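# Foam underfoot, foam on top: the fit-out of the Wandlow room

An interview with the person who buys, lays and cleans the mats, and who would like people to stop pulling up the corners. She asked to go without a name and we agreed.

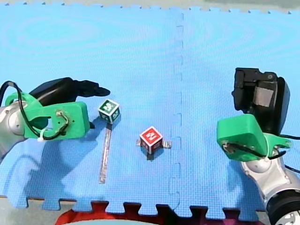
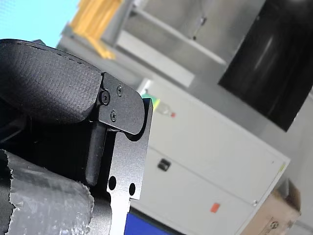 *Blue mat in the first picture, grey metal shelving at the back of the second.*

**NUTVILLE, June 10, 2025**

The Wandlow room is a shared workroom at the end of a corridor. It has been in use since October, and the woman who runs it has been there from the first day. Before that she spent years fitting out storerooms and a couple of childcare centres, and she says the second job taught her more about foam mats than the first taught her about shelves.

"Everyone thinks a mat is a mat," she said. "Then you buy the cheap ones and the teeth don't line up from one box to the next. You get a gap, and anything small goes in the gap."

Her total budget for the room was $3000. The shelving took the biggest share of that. The mats came to $400, and they're the thing people ask her about, so we started with them.

The tiles are a line called Prarkach, ordered through a supplier called Vlachou. She had looked at thick ones and thin ones and at a roll you cut with a knife, and chose the interlocking kind. She has stuck with blue.

"I wanted a colour where I could find what I'd put down," she said. "I've used grey mats and I've used black ones. You put a black screw on a black mat and you may as well post it to yourself. A green cube on blue, I can see from the door."

The small cubes belong to the room. They live in a tub when they're not out on the mat, and she counts the tub as part of the furniture. She would buy more if she could get the same size. The last lot she ordered were a few millimetres bigger and she sent them back.

I asked about the surface. The tiles have a texture of tiny raised squares, which she likes for grip and dislikes for cleaning. Dust sits in it. She goes over the mat with a barely damp cloth and plain water, and a soft brush when that isn't enough.

"No spray," she said. "I used a kitchen spray at the last place and it went tacky. It took a week to come good. Everything you put down had to be peeled off."

She is relaxed about marks. The light in the room brings up swirls on foam, she said, and she has given up polishing at them. "If it's clean under your hand, it's clean. I'm not entering it in a show."

She is less relaxed about seams. Her rule is that a join gets pressed down from one end to the other, with the heel of the hand, and then checked by running a thumb back along it. If the thumb catches, you do it again. She won't use tape across a join. She tried it once and the glue stayed on the foam after the tape was gone.

"People lift a corner to see what's under it. I don't know why. There's something red under it, now you know, put it back."

The outside edges are a smaller argument. Some mats come with border strips that clip over the tabs and give you a straight side. Hers didn't, or they did and were left in the box, she isn't certain which. At the childcare centres she always fitted them, as children pick at tabs. At Wandlow she hasn't bothered to chase it up with Vlachou.

"I rang once. They said the strips were a separate line. I asked how much and then I said I'd think about it, and I'm still thinking about it."

The shelving was more straightforward. It is grey metal, and she put it together with one helper and a rubber mallet over an afternoon. The boards that came with an earlier set at another job had sagged within a year under paper, so she checked the load rating on these before she paid. It was 200 kilograms a shelf, spread evenly. She doesn't believe it and doesn't load them anywhere near that.

Her system for the shelves is heavy things low, things used daily at elbow height, and colour for anything that has to be found in a hurry. Yellow is her favourite for that. She has bought yellow stationery and yellow containers for most of her working life, and says she can tell someone on the phone to get the yellow one and they'll come back with the right thing.

"I don't label much. I know you're supposed to. I did labels at the storeroom, 293 of them, on a machine, and inside six months half of them were wrong. Somebody moves a box and the label stays where it was. So now it's colour, and a list on the back of the door."

The list is in pencil. She showed me the eraser, which hangs from the same nail.

We spent longer than I expected on plastic. A lot of what comes into the room arrives in wrap of one sort or another, and she has opinions about when it should come off. Her preference is straight away. She says clear wrap left on an object gets wrinkled and torn and then sheds bits, and the bits cling to foam.

"But I lose that one. People like to leave it on. They think it keeps the thing new. It gets to the point where there's more crinkle than wrap and they still won't throw it out."

She does keep larger pieces, folded, for covering the mat when there's painting going on down the corridor. Smaller pieces go in a bag, and the bag goes to the soft plastics bin when there is one taking them. At the moment there isn't, so the bag is getting bigger.

I asked what she would change if she had the $3000 again. She said she'd spend less on shelving and more on lighting. She finds shadows on the mat a nuisance when she's trying to put something down exactly where she wants it, and a second lamp on the other side would soften them. She'd also buy one spare packet of tiles from the same batch and not open it.

"You'll always kill one tile. Somebody puts a chair leg on it, or a hot cup. If you buy the replacement later it's a slightly different blue and the teeth are slightly different teeth. Buy it on the day."

She hadn't bought it on the day. She has since tried to match the tiles from a shop closer to home, taking one in under her arm to compare. The colour was good. The tabs were a touch too wide, and the tile would only go in if she trimmed each one with scissors, so she left it at the counter and came back to Wandlow with the one she'd taken.

There is also the question of the floor itself, which is pale and hard and shows every footprint. She mops it at the end of the week, lifting the lowest things off the shelves first and working back toward the door. The tiles stay down for that. She only takes them up twice a year, stacks them flat in the corridor, and puts a pencil number on the underside of each one so they go back in the same order.

"Flat," she said again. "On their edges they curl, and then you've got a curled mat until Christmas."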